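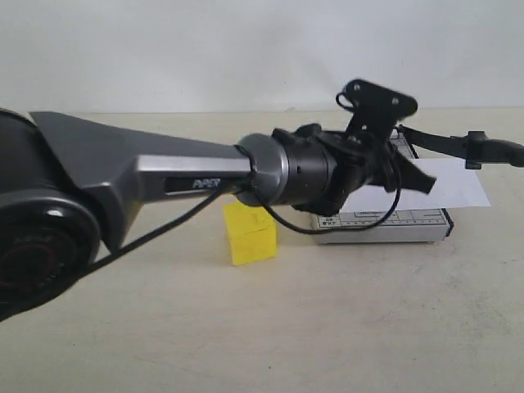 Piper arm, Nornamar bench kit – worth it?

mamever_rig
Posted 5/6/25
Trial unit from Nornamar since February. The kit is the arm, the gripper and 36 hours of remote setup, and the quote is $500 a month on a 99-day minimum. Test parts are a small yellow block and paper. The block is easy. Single sheets are where I lose cycles, mostly on approach height.

forsyth99
What closing speed? The default profile is too fast for paper. Halve it before blaming the hardware.

mamever_rig
Already halved. 285 cycles logged, misses still cluster on the sheet. 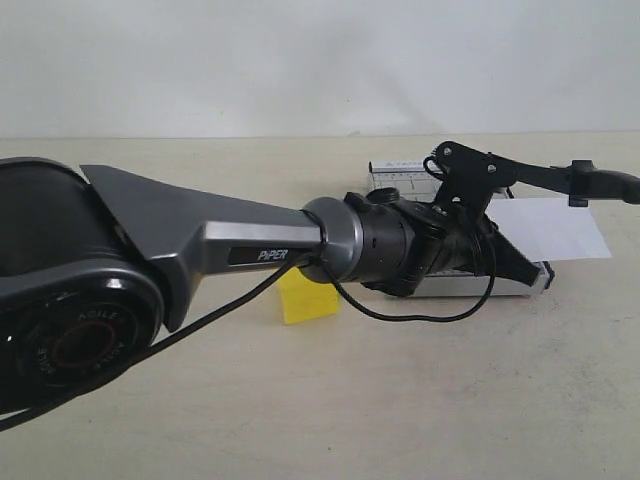 Fingertip down near the bench, paper to the right.

cistelport
I'd look at that cable first. A loop hanging under the wrist can snag or pull on the gripper. Clip it along the link and rerun.

forsyth99
Disagree. A cable that light won't shift a grasp point. Recheck the table plane – one bad touch-off gives the same symptom.

cistelport
Then the block would miss too.

forsyth99
Not with that much height to grab.

mamever_rig
Will do the plane first, then the cable. Contract stays unsigned until both are done.

4 comments · 2 shares
This site uses cookies. Accept | Manage settings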